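Checking a Worktop-Clearing Task in Simulation

Trirnon guidance for assessors, prepared by Séverine Roussel

Machines cannot yet be relied upon to tidy a kitchen. Run each trial in simulation 100 times before scoring.

1. Begin with the wide view and note which small items lie near the figurine. 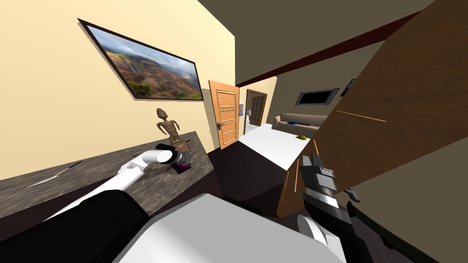
Left gripper at the worktop, beside the carved figure.

2. Change to the close view. A thin item should sit between both fingers – record any slip. 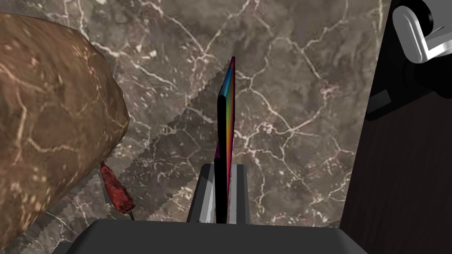
Thin plate held upright between the fingers.

3. Stop any attempt that exceeds 60 seconds.

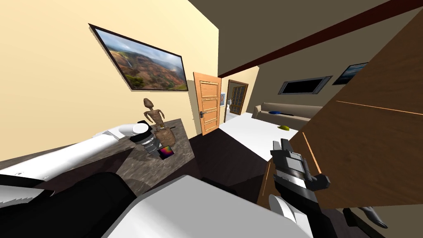

4. Send the scores to Catherine Buchanan.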